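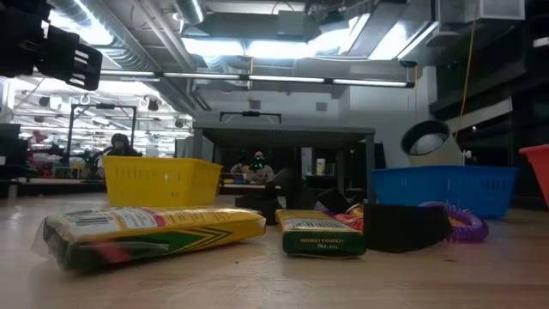
1/ Notes on barcodes for a small shop. We relabelled the stockroom at Villca in February (art and school supplies, 447 product lines) and I kept a list of what went wrong. Posting it for anyone about to do the same.

2/ Start with the number, before any printing. Most retail goods arrive with a 13-digit EAN or a 12-digit UPC. A UPC is an EAN with a leading zero left off. If your software stores one as 12 characters and the other as 13, you'll get duplicates. Pad everything to 13 on import.

3/ Store it as text. A spreadsheet will read it as a number, drop the leading zero, and at some column widths show you scientific notation. Sheyla Inga fixed ours by re-importing from the supplier files. Retyping was quoted at a week.

4/ The last digit is a check digit. For EAN-13: number the positions from the left, add the digits in odd positions, add three times the digits in even positions, and stop at position 12. The check digit is whatever brings the total up to the next multiple of 10.

5/ Worked through with one of our in-store codes: 200004470005. Odd positions give 6. Even positions give 16, times three is 48. Total 54, so the check digit is 6. Full code: 2000044700056.

6/ It catches every single wrong digit. It doesn't catch every swap. If two neighbouring digits differ by 5, swapping them shifts the total by 10 and the check digit stays the same. In the code above, turn the final 05 into 50 and it still ends in 6.

7/ That matters for hand keying only. Scanners don't swap digits. We found two swapped codes in the old stock file, both typed at the counter.

8/ Codes starting with 20 are set aside for use inside a business. Use them for loose items, repacks and anything that came in without a code. Don't put them on goods you sell through another shop, who may be using the same number for something else.

9/ Multipacks. The outer pack and the single unit need different numbers. If the outer wrap is clear, the scanner can pick up the inner code and sell a dozen at the price of one. Cover the inner code or turn it to face inward.

10/ Clear wrap causes a second problem: glare. A scanner held square to shiny film gets its own light thrown straight back. Tilt it 10 or 15 degrees. Loose film is worse than shrink-wrapped film, as the creases bend the bars. Pull it flat with your thumb.

11/ Colour. Most counter scanners use red light, so red ink looks close to white to them. Red bars on a white label will not read. Black, dark blue and dark green bars are fine. Red, orange and yellow make perfectly good backgrounds.

12/ Quiet zones. The blank margin on each side is part of the symbol. EAN-13 wants 11 module widths on the left and 7 on the right. At full size a module is 0.33 mm, so that's 3.63 mm and 2.31 mm. Most of our rejected labels had a price printed into the margin.

13/ Size. EAN-13 may be printed from 80% to 200% of full size. Under 80% you're relying on a good printer and a patient cashier. Trimming the height is legal in the sense that it often scans, but it has to be lined up with more care.

14/ Printer. We used a Plulon direct thermal at first. Thermal labels darken with heat and fade in sunlight, and the window display went grey. Moved those lines to thermal transfer with a wax ribbon. The stockroom stayed on direct thermal.

15/ Run the bars along the direction of feed where you can (picket fence, in the trade). Turned the other way, one uneven step of the roller stretches a bar and the code fails. A dead spot on the print head does the reverse: it leaves a white line down the label, and that can wipe out a bar in picket fence. Clean the head at every roll change.

16/ Labels came in rolls of 1000. We used 800 from the first roll before Teodor Mocanu noticed the darkness setting was too high. Ink spread closes the narrow gaps. Turned it down two steps and the rescans stopped.

17/ Curved items. On a narrow tube or jar, run the bars like the rungs of a ladder so that each bar wraps around the curve. Run them upright and the outer bars disappear around the side.

18/ Test with the worst scanner you own. Ours is an old Cudeo handheld with a scratched window. Siham Salem scans three labels from each batch with it, from the start, middle and end of the run.

19/ Still open: returns with half a label, and one supplier in Vistasholm who reused a number for a new pack size. We've given the new size an in-store code until their list is corrected. Label template and import script go up once I've taken our prices out.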